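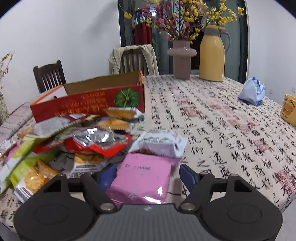 Nele Baumgart wrote to me that snacks between meals are only a bad habit, and that a person who eats a proper breakfast does not need them. I have thought about her comment for several days.

In my family we ate three times a day and nothing else. When I moved to Reinholz for work, I was surprised that my colleagues had something in a drawer, and at four o'clock everybody was chewing. At first I refused politely. After one winter I also had a drawer.

In April I wrote down what I spent on small packets, biscuits and nuts during the year before. The sum was 552 euros. I did not believe it and added it up again, with the same result. For this money I could visit my sister in Medach twice.

So now I buy once a month, in the big store outside the town, and I put everything in one place in the kitchen. What is eaten is eaten. In the third week I usually have only the salty ones, which I like less.

Nele is right about the breakfast, I think. But she starts work at nine, and I start at half past five.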